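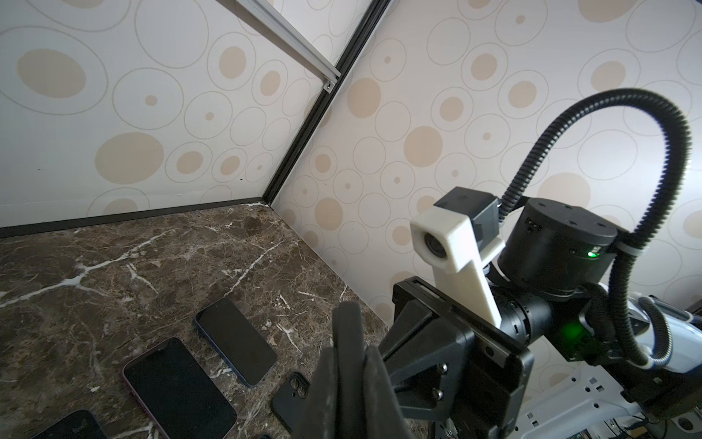
Hicham Ragab wrote in after our last piece to ask why anyone keeps a phone they have stopped using. I took his question to Leonor Marinho, who sorts old phones for Badow and has handled 372 of them since the start of the year.

"Mostly it's photos," she said. "People think they'll get around to copying them over, and then the charger goes missing."

She starts by laying the phones flat with a bit of space between them. She doesn't stack them, because a grain of grit between two screens is enough to leave a mark. Some go face up and some face down, depending on what she wants to look at first. "The back tells you a lot. You check the lenses for cracks, then you turn it over and check the glass."

Colour is less help than you might expect. A dark navy phone and a black one look the same under poor light, so she goes by the shape of the cameras and the notch.

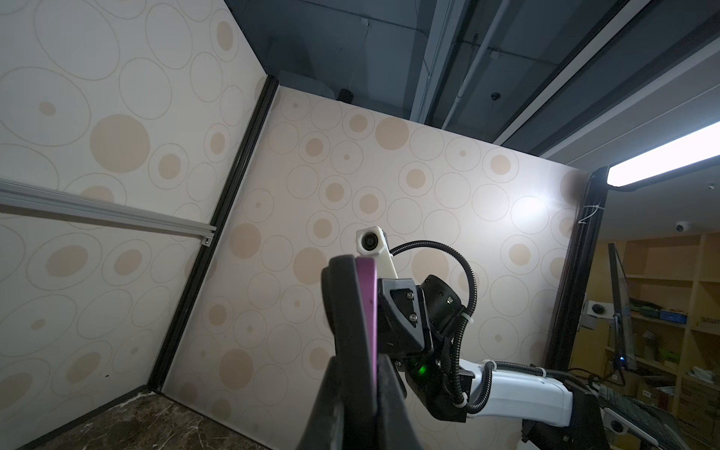
Page last changed: June, 3:22 pm

We talked about the surroundings as well. Marinho likes a patterned wall behind a work surface – circles, in this case, on a cream ground – and says plain white tires her eyes by mid-afternoon. Her colleague Sabine Kettler would have it all painted grey. "We've had that argument for five years," Marinho said. "I don't expect to win it."
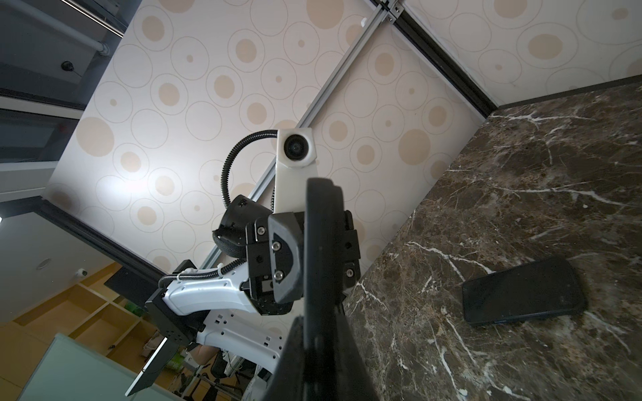
Beige circles on cream, beside dark marble with white veins.

Marble patterns have one drawback, she said. A black phone on a dark top is easy to miss when you're packing up. She once left one behind overnight and spent some 22 minutes the next morning looking for it in the wrong boxes.
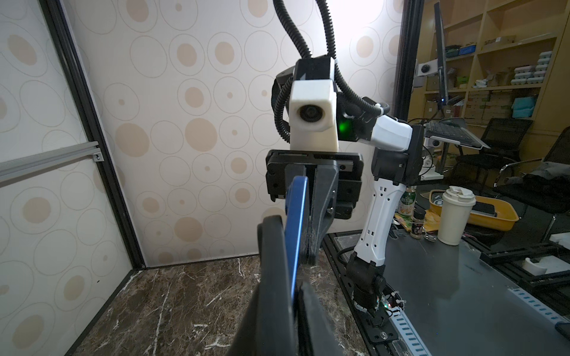 Her fix was a tray in a bright colour. Anything waiting for a decision goes in it, and anything in it gets dealt with before she leaves. Drinks are allowed on the table but she prefers them upright and well back from the phones.

As for Ragab's question, she has three old phones in a kitchen drawer at home. "I know what's on two of them," she said.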